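Bolsa de tela Brusamska, modelo 223

La bolsa Brusamska es una bolsa sencilla de tela clara, pensada para guardar pan, legumbres, ropa pequeña o zapatos de viaje. La cosemos en el taller de Brillus con costura doble en el fondo. No lleva forro ni etiqueta exterior.

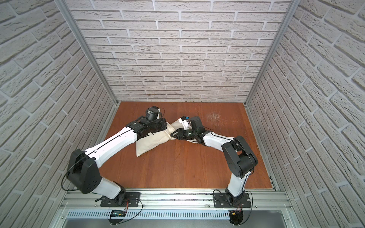 Se puede lavar a 30 grados, con colores claros. Recomendamos plancharla cuando está todavía un poco húmeda - así la tela recupera mejor su forma. Después del primer lavado puede encoger un poco, esto es normal en las telas sin tratamiento.
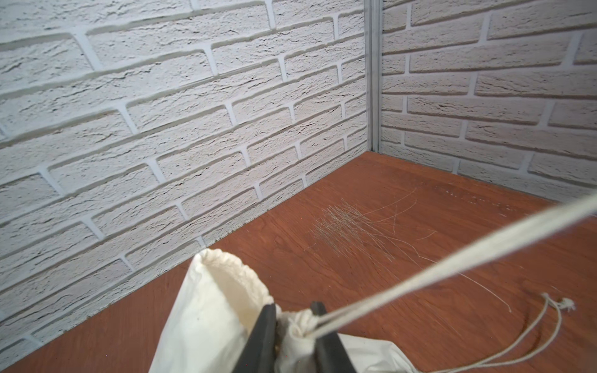

Los pedidos para tiendas se hacen en paquetes de cuatro bolsas del mismo tamaño. Mwende Athumani prepara los envíos y responde a las preguntas sobre plazos. El cierre es de cordón, y por eso la bolsa se puede también colgar de un gancho en la cocina o en el armario. Para cordones de otro color hay que escribirnos antes de hacer el pedido.

Referencia: 1154

Artículos relacionados
Bolsa Vídalín para pan
Saco Steker grande, ref. 3552
Cordón de repuesto Brillus
Paño de cocina Brusamska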